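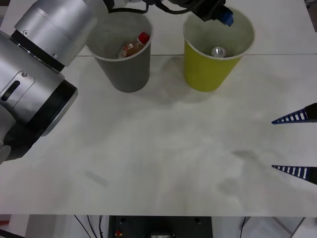

Tema 4. Buenas prácticas en celdas de manipulación con varios brazos

4.1 Alcance

Estas notas cubren la preparación, la ejecución y el cierre de una sesión de manipulación sobre mesa con objetos pequeños (vasos de papel, latas, botellas de plástico). No sustituyen la evaluación de riesgos de la celda, que se estudia en el tema 5. Referencias generales: ISO 10218-1 e ISO 10218-2 para el robot y su integración; ISO 12100 para los principios de evaluación y reducción del riesgo.

4.2 Espacio compartido

Cada brazo tiene asignado un volumen de trabajo propio. La intersección de volúmenes se declara zona compartida y solo la ocupa un brazo a la vez, salvo en tareas bimanuales programadas como tales. Un recipiente abierto situado bajo una pinza se trata como zona ocupada, aunque la pinza esté detenida.

Las pinzas de dedos terminados en punta exigen una precaución adicional: la orientación de reposo se fija en el procedimiento y se comprueba antes de que el operador acerque las manos a la mesa.

4.3 Velocidad

En la celda de prácticas se aplica un límite interno de 65 mm/s en la zona compartida. Fuera de ella el límite es de 495 mm/s. Ambos valores son del laboratorio y no proceden de ninguna norma. Todo cambio lo autoriza Orathai Wiriya y se anota en el cuaderno de la celda.

4.4 Cableado

Los cables que cuelgan sobre la mesa pueden tocar el borde de un vaso y volcarlo, o entrar en el campo de la cámara. Se revisa el recorrido con el brazo en sus posiciones extremas, a velocidad reducida. Los cables del suelo se llevan por el lado opuesto al acceso del operador.

4.5 Objetos

a) Las botellas con líquido se usan cerradas, con el tapón comprobado a mano.
b) Un objeto dentro de un vaso cambia el centro de gravedad del conjunto. La fuerza de agarre se ajusta para el conjunto, no para el vaso vacío.
c) Las latas se sustituyen si presentan abolladuras o rebabas.
d) Los vasos de papel se retiran tras 32 agarres, o antes si el borde se deforma.

4.6 Secuencia de arranque

1. Retirar de la mesa todo lo que no figure en la hoja de tarea.
2. Probar la parada de emergencia con los brazos en reposo.
3. Mover cada brazo por separado.
4. Colocar los objetos con los accionamientos inhibidos.
5. Salir del perímetro y rearmar.

4.7 Registro de incidencias

Se anota todo contacto no previsto, con o sin daños: hora, brazo, objeto, velocidad programada. En el curso pasado, casi la mitad de las anotaciones del grupo de Ya-wen Lam carecía de la velocidad y no pudo analizarse.

Entrega: hoja de comprobación de la celda, máximo 6 páginas, el viernes antes de la clase de problemas. Dudas sobre el formato, a Cyprian Szczepańska.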